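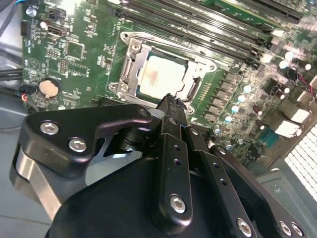 Green motherboard with the processor in its socket.

Home | Towns | Events | Random page

Calado Hearing Loop Week

Calado Hearing Loop Week is a yearly awareness event in the town of Calado, held every September, and I've been to enough of them that I probably shouldn't be the one writing this entry (but here we are!). It's about hearing loops, the wiring in a room that sends sound straight to a hearing aid. The town had three of them when the event began. Now there are 31, if you include the ferry ticket window, and I do.

Background

It started as a Monday evening meeting at the Droturetti Hall, which had a loop installed but switched off. People who'd come to complain about bus shelters ended up talking about that instead, and I remember it going on well past closing time. The town council put up a little money the next year, and the Prosimex furniture store lent the chairs.

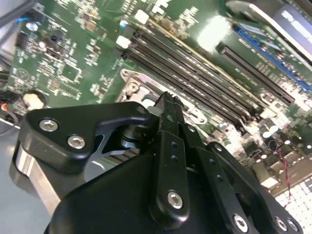 Green server board and black gripper.

Program

The week opens with a reception at town hall, with speeches that are captioned live on a big screen, typos and all. After that come the loop walks, my favorite part by a mile. You borrow a small receiver and go from building to building listening for where the sound drops out, and each walk takes around 90 minutes, longer if it stops at the bakery (mine always does). Dead spots get marked on a paper map that hangs in the library all fall.
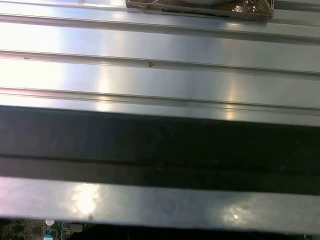
Ridged silver metal, catching the light.

The school concert closes things out. It moved to the Sikico Theater because the balcony at the old place had no coverage at all. 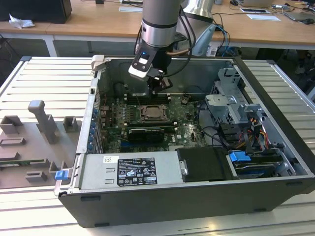

Open desktop case on a slatted aluminum workbench.

Reception and criticism

Most folks like it. The grumble I hear most is that two of the churches still have no loop, and that seven days of fuss doesn't help much in February. I'd say that's fair. A winter loop walk has been talked about, so bring gloves if it happens.

See also: Droturetti Hall, Sikico Theater

14 shares | 6 comments

Contact | Copyright the page authors | Back to top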